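A visit to the Wiledton food store, open day in May

We came at two o'clock, when the first crowd was already gone home. The store is behind the old Van Beek building in Clelham, and you must walk through the yard to find the door. A paper sign said that they keep 4,000 articles. I can believe it, although the place is not big.

At first we saw the rice and the flour in the back room, where it is cool and smells of sacks and cumin. A lady from the store explained how the deliveries arrive and how each box gets its date. She spoke fast and I missed some parts, but she was patient with my questions.

After that came the part I liked most — the snacks. They stand on grey metal shelves which have seen many years of work, with small chips in the paint. I did not know Balaji Wafers before. There is a sweet and sour kind in a teal pouch, and Aloo Sev, very thin and golden, in a purple one.

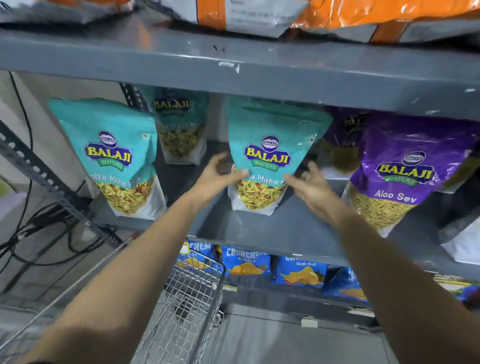
The visitors could also help to put the shelf in order, and my daughter stayed there longer than I planned. I bought two pouches and a jar of Jitarska pickles for my neighbor. We went out at five, and the bus to Wiledton was late again. On Sunday the store is closed.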